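4. The people round the oven

4.1 What the job was before

The test kitchen at Hermans occupies the back of the Flerkberg building and exists to find out whether small ovens do what the leaflet claims. Until the present study this was done by people, who opened doors, put things in, shut doors, turned knobs, waited, and opened doors again. The official title was appliance assessor. The staff said "door hands", and the name has stuck to them more firmly than the title ever did.

A door hand's day was governed by the cycle sheet, a printed form with a box for each opening and closing. The form asked for a tick. It didn't ask what the door felt like, and yet every assessor we interviewed could talk at length about what doors feel like. One described a hinge as "sulky from the second week". Another kept a private scale running from "butter" to "gate". None of this reached the report, there being no box for it, but a good deal reached the person at the next bench, and faults were often found this way some days before the sheet admitted to them.

The arm system, known in the building as Lillari after the software that plans its movements, was brought in to take over the repeated part of the work. Its share of the task is modest on paper: approach the oven, work the door, reach towards the rack, withdraw, and record the whole business. Figure 1 gives two views of the bench.

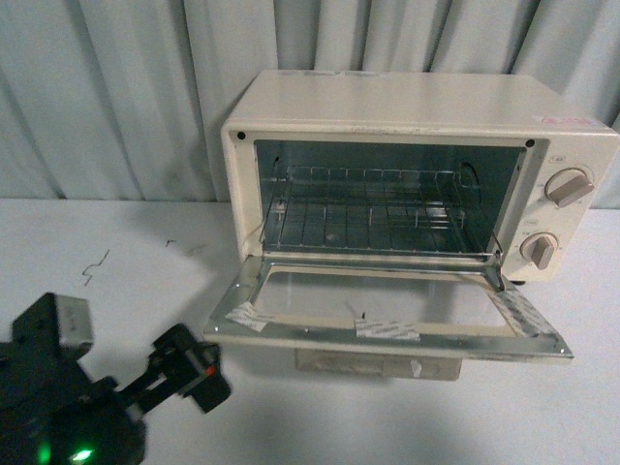
The plan put to staff was that each assessor would give up the ticking and keep the judging. Management's paper on the subject, which ran to rather more pages than the cycle sheet, promised that people would be "released upwards". Several of those released asked us where upwards was. We weren't able to find it on the floor plan.

4.2 Who does what now

Three kinds of work turned out to be hiding inside the old job, and they were shared out unevenly.

The first was the repetition, and the arm has most of it. The target for a single oven is 2,000 door cycles. By hand, this was spread over several assessors and a great many cups of tea. The longest unbroken run by the arm during our study was 1,299 cycles, at which point it stopped and waited for a person to press a button. The person was at lunch. The log records the wait with perfect patience and no punctuation.

The second was setting up. This has grown. An oven that a human could be handed in any old position must now be put where the arm expects it, and the bench has to be looked over before each run. Small litter that an assessor would have brushed aside with a sleeve has become a matter for a checklist. In the interviews, staff spoke of the white tabletop much as other people speak of a relative's good carpet. Wiping it was never in anybody's job description and has now been added to everybody's.

The third was noticing, and here the plan went astray. The arm reports how hard it had to push, to more decimal places than anyone had requested. It doesn't report that the push was odd. A person reading the numbers afterwards can find the oddness, given time and a reason to look, but the old route, in which one door hand grumbled to another, had no replacement. During the study there were 136 stoppages. We sat with the staff and sorted them by cause, and the largest group was neither arm nor oven but disagreement over whether the run ought to go on. Under the old arrangement these quarrels had taken place too. They had simply been settled in the time it takes to shut a door.

FIGURE 1, SECOND VIEW

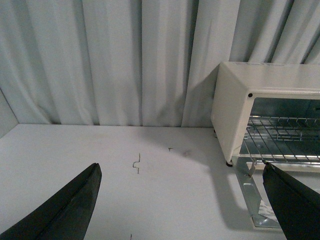 Section text and interviews: Floor Van der Linden
Bench set-up and run logs: Donnie Leckie
Revised 2/7/25

4.3 The tape question

A disagreement from the early weeks shows how the new arrangement worked in practice. The ovens come to the bench with strips of tape on the door frame. Door hands had always had views on whether to peel the tape before testing. The stricter ones peeled, the rest argued that a customer might well not, and both parties ticked the same box.

With the arm in place the matter had to be decided, as a strip lying near the path of a gripper is a thing somebody must be willing to sign for. A meeting was held. It produced a rule that tape should be left on unless it interfered, and a second meeting was then needed on the meaning of "interfered". One assessor remarked that she had worked at Hermans for years without once being invited to a meeting, and that if this was upwards she would like her cycle sheet back.

We report this at some length because it was the most common kind of change we met. The work had been full of small decisions made by hand and never written down. Automating the movement forced the decisions out into the open, where they took longer and involved more people. Some staff welcomed this. They felt, with some justice, that what they knew was being asked for at last. Others thought they were being asked for it so that it could be typed in.

4.4 Pay, pace and the button

No posts were lost during the study, and we make no claim about what happens after September, when the budget is looked at again. Hours didn't change. Pace did. Assessors had been used to setting their own, slowing towards the end of the afternoon as any sane person does. The arm keeps one speed, and those minding it found that watching something steady was more tiring than doing something dull.

Management at first asked for a written note every 100 cycles. The notes began as full sentences, shrank to "fine", and had by the end become a full stop. Huletti, the firm contracted to look after the arm, suggested having the note filled in automatically. The assessors objected, and the full stop remains in human hands.

We did see one change made by the staff themselves. A sheet of lined paper was put up beside the stop button for anyone to write what they thought of the door. It has no boxes. At our last visit the most recent entry read "gate, or nearly", and the run had been paused so that two people could go and feel it for themselves.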